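The green light that meant nothing
How a two-arm kitchen cell kept reporting good health while its grip force drifted

The fault log at Porkbridge begins in July with a plate. One arm of the test cell closed on the rim, reported a successful grasp and lifted. The plate stayed where it was. The controller, which took its evidence of contact from motor current alone, carried on to the rack and opened the gripper over it.

There was no alarm. The cell is run by Tornberg, a small integrator that tests arms for domestic and canteen work, and its supervisor software, Skorirex, marked the cycle complete. Over the following weeks it did the same 8 times in 1,683 cycles. That rate would pass unnoticed in most demonstrations. The engineers became concerned when one of the false grasps was followed by a real one that squeezed far too hard and chipped the glaze.

The cause was traced to the zero point of the current reading. Skorirex took it once, at start-up, with the joints cold. As the gearbox grease warmed, friction fell and the stored value no longer matched the hardware. Depending on the direction of travel, the software saw force that was absent or missed force that was present. Crockery shows the error sooner than most loads, as a rim offers the fingers only a thin edge.
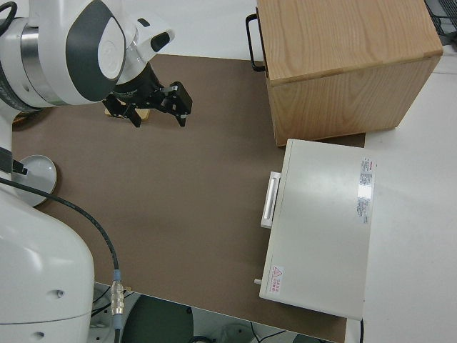
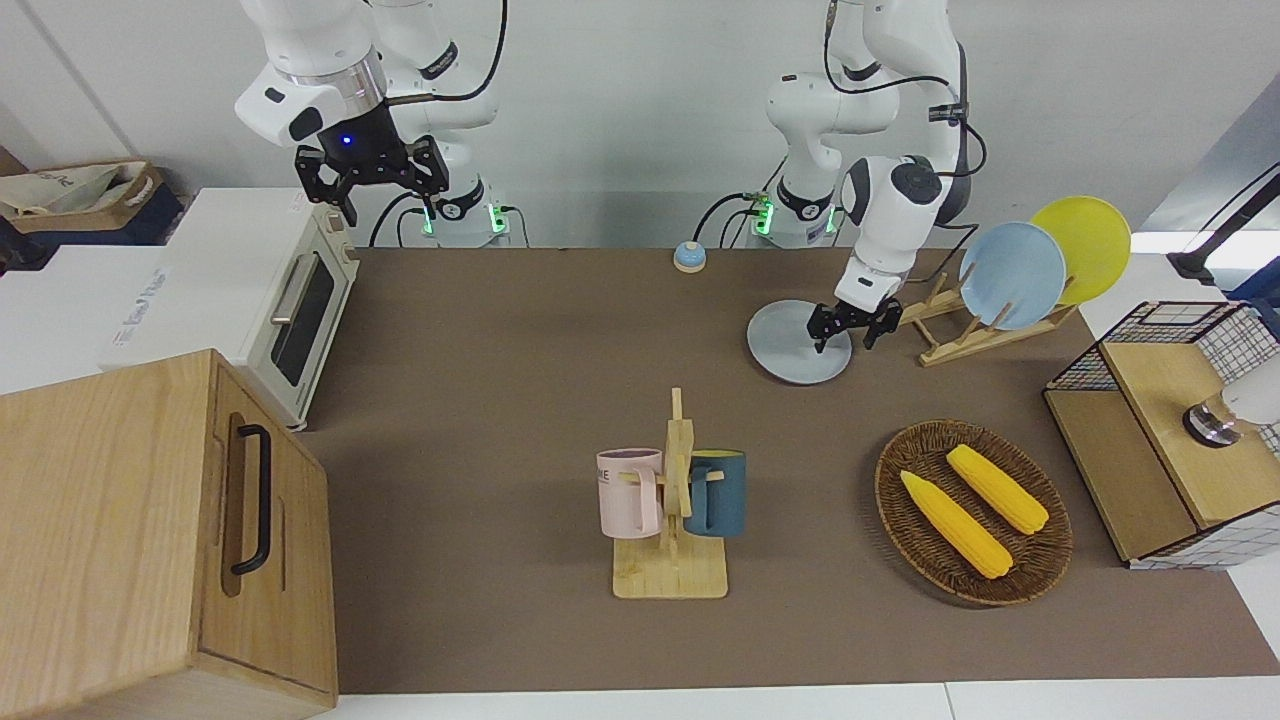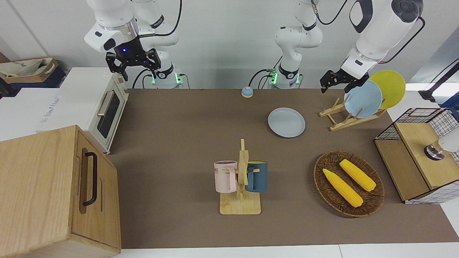 Pasichnyk, who reviewed the log, wrote that the drift itself was ordinary and that the missing cross-check was the real defect: a status light tied to bus voltage tells an operator the arm has power, and people will read it as permission to reach in. A second remark in the same note asks for the stop circuit to be tested warm as well as cold.

Tornberg has since changed two things. The zero is retaken every 104 cycles with the gripper open and unloaded, and a grasp is accepted only if finger position agrees with current. If the fingers close further than the plate's thickness allows, the arm halts and holds.

The revised build has run for 617 cycles without a false grasp. The warm test of the stop circuit has yet to be done, and until it is, the cell runs only with the guard closed.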